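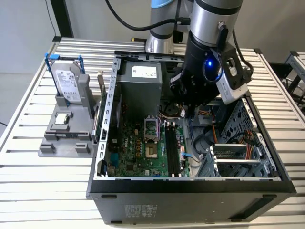 Minutes taken by Halyna Lysenko, September
Refurb workshop, monthly meeting. Start 4:10 pm

Minutes from last time — read, no changes.

1. Desktops
Plasville lot is in. 536 towers on the sheet, plus a box of loose power cords not on the sheet. Mostly Dells so far. Covers come off before anything gets tested, agreed last month, still not happening at the back tables. Please do it.

CPU sockets: two more boards scrapped for bent pins. When the processor is out and the load plate is up, don't rest tools in the case and don't leave it like that overnight. Plastic socket covers are in the drawer under the label printer. If the drawer is empty tell Halyna, she'll reorder.

Processors pulled from boards go in the clamshell trays, one per slot, tower number on tape. Not in cups. Not in pockets.

2. Memory
Question whether to test sticks in the tower they came from or pull everything and test in batches. Long talk. Batches won, trial til next meeting. Anything under 4 GB goes straight to recycling. Check the latches when you pull, one snapped last week and the board was otherwise fine.

3. Drives
All drives out and logged before a tower moves to the shelf. 200 still waiting for wipe. Kokix wants the wipe list as a spreadsheet, not paper — Halyna to type up. SATA cables: keep the good ones, coil and bag by length. Ones with a broken clip go in the copper bin.

4. Power supplies
We do not open them. Asked again, same answer. Test with the plug-in tester, write pass or fail on tape, not on the label itself as we need to read teh label later. Pricing for spares put off.

5. Benches
Slatted aluminum benches OK for towers lying on their side, but screws go through the gaps. Magnetic trays to be bought, budget 800 for trays, bits and wrist straps together. Straps are not optional.
Sweep under benches at close.

6. Outgoing
Stutach school order still open. They want keyboards included, we don't have enough that match. Offer mixed, see what they say. Bondarchuk pickup moved to the side door, pallet count to be confirmed by phone. Pickup ref 3844.

7. Other
Door code changing, ask in person.
Fan noise complaints on the small form ones — clean the fan first, then swap if still loud. Compressed air is low.
Shelf labels: carried over agian.

To do
Halyna — wipe list, socket covers, trays
Everybody — covers off, tape on

Closed 5:25 pm. Next meeting same time next month.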